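Giving to the Lomirico Gallery: Your Questions

Where does the gallery's money come from?
Mostly from people like you, bless you, along with ticket sales and a yearly grant from the Manalo Fund. We've been going since 1944, and there have been lean years!

Do donors get a say in what goes on the walls?
They don't, though we love hearing what you'd enjoy. Our curator, Eustaquio Villaseñor, makes those choices with his team.

Have you ever turned a gift down?
Yes, three times. Each one was talked over for almost a whole winter, and we wrote to the donor ourselves before telling anyone else.

Can I ask for my name to be left off the donor wall?
Of course you can, just tick the box on the form (or call us, we're happy to chat). The list is updated every February, so if you change your mind after that, your name may stay up a little while longer.

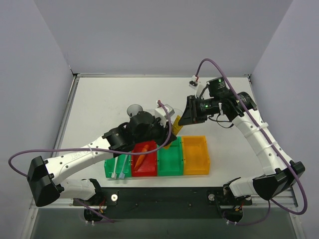
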